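Products Rental Parts Planning Support

Woltico Hand-Held Gripper Pair: Planning and Budget Notes
October 28, 2022 | By Aileen Dela Peña

The Woltico pair is two hand-held grippers, left and right, sold as one order line. Black jaws and housing, gray top plate, one cable per hand. The pair is used for collecting two-handed demonstrations at a table, and most buyers order it for a first collection station before they commit to arms.

Work out the table before you work out the grippers. A plain tabletop at a fixed height is enough for most household tasks. Glossy finishes throw glare under overhead lights, so ask for a satin sample if you are buying new.
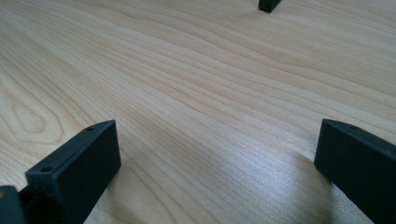

Spare fingers are the item people leave off the first order. They are sold in sets of four at $98 and should be budgeted as a consumable. Fingers from the older Mirklow kit do not fit. Allow one set per station for the first 300 hours, then order from your own wear records.

Task objects come out of a separate line. Lidded containers, cups and small shelves can be bought locally, and we do not stock them. Check widths against the jaw opening on the data sheet before buying in quantity, and buy two of anything likely to be discontinued.
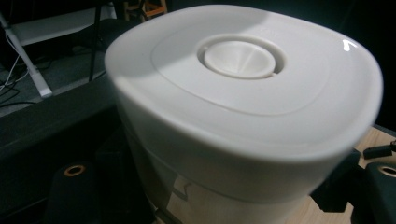

Cables need floor space as well as a budget entry. Plan the run from each gripper to the recording computer before the furniture goes in, and leave slack for an operator who reaches across the table. The standard cable can be swapped for the long version for $100 per pair. Long cables ordered after shipment are charged at the full parts price.

A station also needs someone to run it. Setup and a half-day of operator training are quoted separately through Nodbridge, and dates before April are still open. Quotes hold for 60 days.

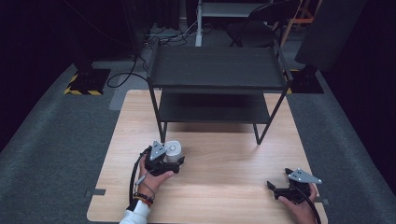

Mangubat wrote to us after the first order that the training line should have been in the budget from the start, and that two operators per station worked better than one because hands get tired. We now quote training for two by default. It can be taken off on request.

Ordering
Pair, left and right: part 321
Finger set: part 321-F
Long cable option: part 321-L
Lead time is given with the quote.

Contact Nodbridge Sales | © 2022 Nodbridge | Back to top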